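Teaching a Two-Finger Gripper to Pick Drinks Bottles from a Cluttered Desk

Final project report, Evemeck student robotics program
Submitted September 16, 2022

Summary

The project tested whether a grasping policy trained only on hand-held gripper demonstrations would pick a drinks bottle from a desk crowded with other household items. We collected 300 demonstrations, kept 281 after filtering, and trained one policy on the full set and a second on a reduced set. The full-set policy closed on the correct object more often than the reduced-set policy, but both lost accuracy when a second bottle of similar height stood close behind the target. The main source of error was the approach, not the closing motion.

1. Hardware

The collection tool is the Tukier hand-held gripper, a parallel design with two soft finger pads and a wide-angle camera fixed behind them. The pads are ribbed so that they bend around curved objects. They were printed in one batch to keep stiffness the same between units. The finger mounts carry more screw holes than are needed for the standard fit, and we used the middle spacing throughout.

Camera pose was estimated from the video and the inertial data. Gripper width was measured from the position of the finger mounts in each picture. The lens gives a strongly curved view, and we did not correct it before training. An early trial with corrected pictures removed too much of the surroundings and made tracking worse on plain walls.

2. Desk setting

All demonstrations were collected at working desks in their normal state. We did not clear them. The operator put the target back on the desk after each run and moved it by at least one hand width.

The juice bottle was chosen as the main target for three reasons. Its outline narrows and widens, which gives the pads more than one stable place to close. Its label is glossy and picks up highlights from overhead lamps. It is also light enough to be knocked over by a poor approach, so mistakes are easy to record.

A grasp was scored as centred if both pads met the bottle at the same height and the bottle remained upright between them.
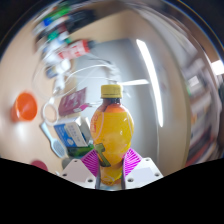 3. Data collection and filtering

Each demonstration started with the gripper open and clear of the desk and ended with the target released. Operators were told to move at a steady pace and to avoid correcting the grasp once the pads had touched the object.

Demonstrations were dropped if tracking was lost, if the target tipped, or if the gripper width could not be read at the moment of closing. Fast wrist turns caused most of the tracking losses. The remaining runs were cut into short segments of 1579 ms with overlap, and the segments were stored in the Plunico format along with pose and width.

The reduced set held 63 demonstrations drawn at random from the filtered runs. No attempt was made to balance it by object or by desk.

4. Approach phase

The approach was labelled separately from the grasp. We defined it as the part of the run between the first moment the target was between the two finger tips in the view and the moment the width began to fall. The label was added by hand by two group members, and differences were settled by watching the run again.

Background bottles matter most in this phase. With the fingers apart, the policy has to select one outline among several, and some of these share a cap colour or a label colour with the target.
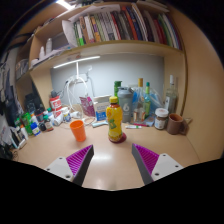 Figure 2. Open fingers in front of the yellow drink bottle, with other bottles standing behind it.

5. Results

Both policies were run on the Amano bench arm with the same finger pads as the hand-held tool. The full-set policy was steady on isolated targets. On crowded desks it tended to stop short, leaving the pads closing on the front half of the bottle. The reduced-set policy showed the same fault more often and also drifted toward taller objects.

Glare on the desk surface had less effect than expected. Turning the desk lamp off changed the path slightly and did not change the grasp score.

6. Limitations and further work

One type of gripper and one type of pad were used. The bench arm is slower than a human operator, and the effect of this on timing was not measured. Transparent objects were left out of the target list. A second round of collection is planned for October, with closer spacing between bottles and a fixed order of target positions.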